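Visit report: Lilivell open day, 21 September 2019

Lilivell opened its test hall to the public for one day, and I went mainly to see whether the tidying and sorting demos hold up outside a promotional video. Entry was free and the hall is 644 square meters, most of it given over to mock kitchens and a short run of shop shelving.

The first stop was Abdella, a shelf-restocking system. It moved boxed goods from a cart to a shelf at a steady pace and stopped twice when a box sat at an angle. Staff reset it by hand both times. The company quotes 500 cycles between interventions, measured with identical boxes. I saw nothing close to that, but the visitors were allowed to load the cart, and we did not load it neatly.

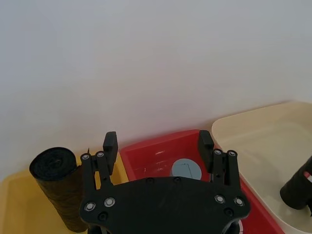 Sorting is the chore I came for. A household produces small unrelated things all day, and putting each one where it belongs is most of what tidying means. The Rikeo station deals with this using a two-finger gripper and a set of trays, and the choice of items is sensible. A tightly rolled dark cloth standing on end in the yellow tray is a different problem from the round light-blue object in the red one: fabric gives under the fingers, and a low round shape leaves little to hold. Glossy plastic is a further nuisance, as the glare on the floor of the red tray can confuse depth sensing. The engineer on duty said reflections account for a good share of their failed grasps and that a matte set is on order.

I timed one run at the station. It took 22 seconds for a single item, including a pause for planning. A person does the same in one or two.

Kumuvow, the dish-handling project, was shown only on a poster. A live version is planned for October.

My view after the visit: shop-floor restocking is usable now if the goods are uniform and someone is nearby. Household sorting works at demo scale - a few known items, fixed trays, good light. I would not buy either for a home yet.

The hall is 8 minutes on foot from the tram stop. Parking was full by mid-morning.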